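Bindu Mathew had been playing the harmonium for most of her life before she wrote a note of her own on it. The four pieces on her first record, Undcombe, were all finished after she turned 48.

"I was an accompanist," she says. "You follow the singer. You learn to breathe when they breathe, and you don't think about what you would do if they stopped."

The singer, for over 20 years, was Shobha Warrier. When Warrier gave up touring, Mathew had a free February and an instrument with a leaking bellows. She had it repaired and started recording herself in the evenings, mostly long held chords with very little on top.

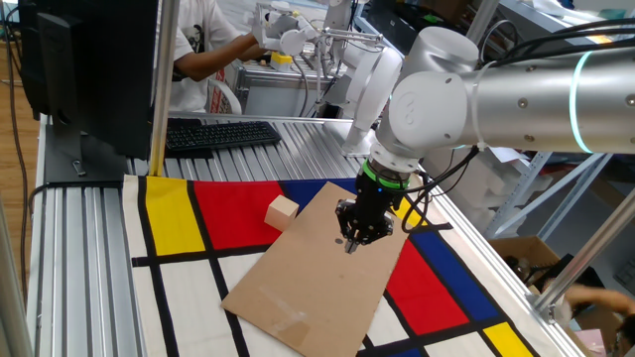

"The first ones were dreadful," she says. "I kept leaving room for a voice that wasn't coming in. I played them back and there were these big holes."

What changed things was a cello. Godelieve Declercq heard two of the recordings and asked if she could play along with them. They met in Kestel, tuned for half a morning - the harmonium can't move, so the cello has to - and played one chord for 30 minutes.

"My left arm was finished," Mathew says. "The bellows hand gets no rest in this music. In a song you can at least snatch a bit between verses."

The title piece came out of that morning. It is slow, low and quite loud, and the reeds can be heard clicking as they open.

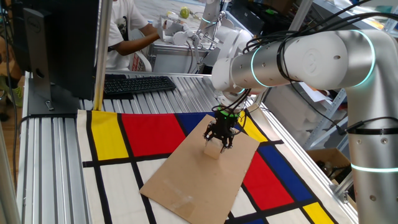
Declercq remembers it differently. She says the chord was the easy part and that they spent far longer arguing over whether to keep the clicks. She wanted them out. "I lost," she says, "and I still hear them first."

Mathew won't be drawn on that. She would sooner talk about the pressing, which she paid for herself through the small label Ganus. It cost her £2,375, and she has the boxes in her hallway.

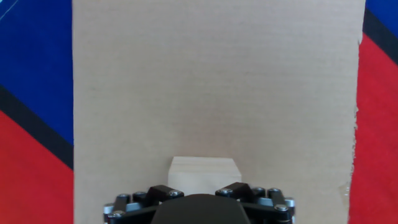

*Cardboard against a coloured backdrop.*

A second record is under way, with Sumathi Rai on tanpura for one side. Mathew has no plans to sing on it. "I've been asked," she says. "I know what a good voice sounds like from three feet away. Mine isn't one."

She and Declercq play at the Prado next, with the title piece last.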